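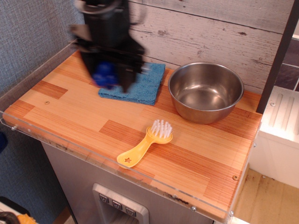
Wulell puts grippers through their paces on the kitchen worktop

21 October 2021 – for immediate release

We've been wanting to share this one for ages! Wulell has finished the first round of its gripper comparison, and we did the whole lot on kitchen jobs, with the sort of things you'd find next to anybody's sink. A folded blue cloth, a steel bowl, a yellow scrub brush. I've written a fair few of these announcements about shiny test rigs and I can tell you this one was a lot more fun to sit in on.

We tried four grippers, all on the same arm and with the same controller, so that any difference we saw came down to the fingers. Each one had 12 goes at each of its jobs, and by the end we had 132 attempts logged (one gripper skipped the bowl job while its mount was being reprinted, and it will catch up in the next round).

So, what did we find? The cloth was the hard one. A folded towel squashes down when you press on it, and the stiffer fingers tended to pinch the top layer and leave the rest behind. The Fimier two-finger model did best here, mostly thanks to its softer pads, though it was also the slowest to close. The Grullow was quick and lovely on the brush – it took the handle from pretty much any angle we asked for – but it kept nudging the bowl along before it had a proper hold of the rim. We've passed that on to the Grullow team and they've already sent us a new set of pads to try.

We also swapped cameras halfway through, from one fixed above the worktop to one mounted at the wrist. I was expecting a big jump and we didn't get it. The wrist camera helped with the brush, made hardly any difference to the cloth, and had a bad time with reflections on the polished steel. More on that when we've sorted out the lighting.

Round two starts in November and moves over to Fraser, our second site, where we'll run the same jobs with a different controller and add a few wet cloths. If you make a gripper and fancy having it included, please do get in touch soon, as bench time is filling up. You'll get your full set of results whether they're flattering or not, and you're welcome to come and watch.

The round one results table and our test sheet are free on request from the Wulell press desk. Footage is available too – just tell us which gripper and which job you're after.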